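WORKSHOP NEWS - the parts sort

Quick one this month, I'm typing it with my coat on. The July sort of the donated parts is mostly done, thanks to everyone who gave up a Saturday for it. For those who missed the last newsletter: Kellholm shut their repair counter and offered us what was left on the shelves. We said yes before asking how much. 58 kilos, delivered in mixed cartons, nothing labelled.

So. System now is yellow plastic for everything. Wiring in one, boards in another, solenoids in another. Please don't start a "misc" one. We had a misc one at Plultside and it ate the whole bench.

Wiring first, seeing it's the worst of it. Red and black, green and yellow, the blue and white twisted stuff, thick leads and hair-thin leads all in together. Some with plugs or crimps still on the end.
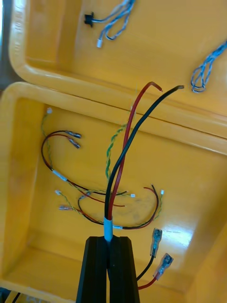

If you're untangling, work from the connector end and go slowly. Don't yank. Anything with a good plug on it gets kept whole, even if the lead is short - plugs are dearer than wire and a pain to crimp by hand. Bare ends over 100 mm, keep. Shorter than that, copper scrap tin by the back door. Twisted pairs stay twisted, please. Dinesh Devadiga has offered to bring in velcro ties so we can stop using rubber bands, which perish and go to goo over summer. Bread tags also welcome, start saving them.

Boards next. The round red ones with the hole through the middle are the pick of the lot. Green terminal blocks, little white connectors, decent size capacitors, all worth having even if the board itself turns out to be dead. Lay them flat with a bit of room between. No stacking!! The tall caps cop it every time, and then we're bending legs back for a week.
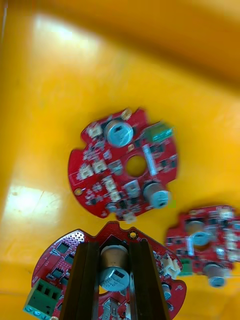 Can members take a board home to strip for parts?
Two per member until the end of the month, and write it in the blue book when you do. After that whatever's left goes on the sale table at $5 each, members and visitors the same price.

Couple of other board things. Treat any big capacitor as charged until you've put a meter across it, doesn't matter how long it's been on a shelf. Fingers on the edges. If you find one with a bulging top put it aside for Femke Prins, she's keeping a list of the values so we can do a single order of replacments in place of six little ones.

Solenoids are the easy job and a good one for kids. Small ones with a plunger and a pair of leads. Push the plunger in with a finger, it should slide freely and not grate. Then a resistance check across the leads. Open circuit, it's scrap. Good ones get their leads coiled loosely and go back, and use the white-lined steel tray while you're working so small bits dont roll off onto the floor. The white liner makes a dropped circlip much easier to find too.

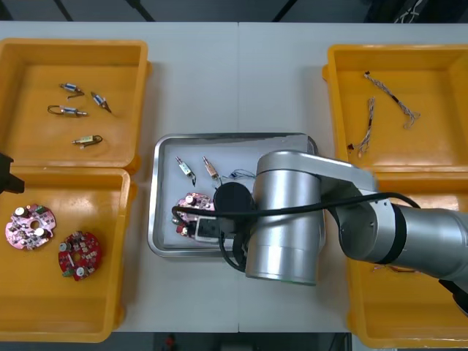 Femke Prins would like it added that a resistance reading only tells you the coil is intact, and she'd sooner each one got a quick pulse off the bench supply before it's called good. Start low, she says, and don't leave it energised or it'll cook. Fair enough. Consider the instructions amended.

Next session is the usual time, bring a meter if you've got one and reading glasses if you need them. Tea's on, bikkies are not, someone please fix that. Key is with Dinesh.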